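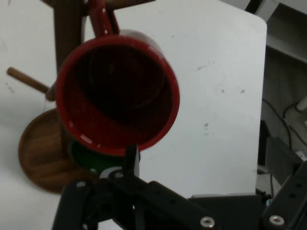 Broleck arm kit, the mug tree task: worth the money?

ra_henare
Posted in Kits and Reviews, May

I have the Broleck kit for 10 weeks now and I want to share my results before the discount ends. Assembly was one long evening. The manual is good until the wrist, then you must guess which bracket goes first.

My task is to take mugs from a wooden mug tree. With the Gikley training service I recorded 50 demonstrations. Result: 61 good picks from 100 tries. The red mug is the most difficult, I think the gloss confuses the wrist camera. The fingers come from below to the rim and sometimes they push the mug in place of gripping it.

sieun_k
Thank you for the numbers. But 61 is not a good result for this price. My older Clesetti gripper does better with cups, and I trained it at home without any paid service.

ra_henare
Cups standing on the table, or hanging?

sieun_k
Standing. OK, it is a different task. I still say the fingers are too hard. Did you try to put rubber on the tips?

leblanc_a
I don't agree that the gloss is the problem. When a mug hangs with the mouth to the camera, the inside is almost black and the model has little to see there. Move your lamp before you pay Gikley for more training. Also, why go for the rim? The handle is on the peg, so you have to lift first anyway.

ra_henare
The rim was my choice in the demonstrations, the wrist cannot turn enough near the post. I will try the lamp.

kh_myung
Does the price include the wrist camera? The shop page is not clear for me.

ra_henare
Yes, camera and cable. The table clamp is extra.

sieun_k
The clamp should be included. Without it the base walks when the arm is stretched.

leblanc_a
Mine does not walk. Did you tighten the two rear screws?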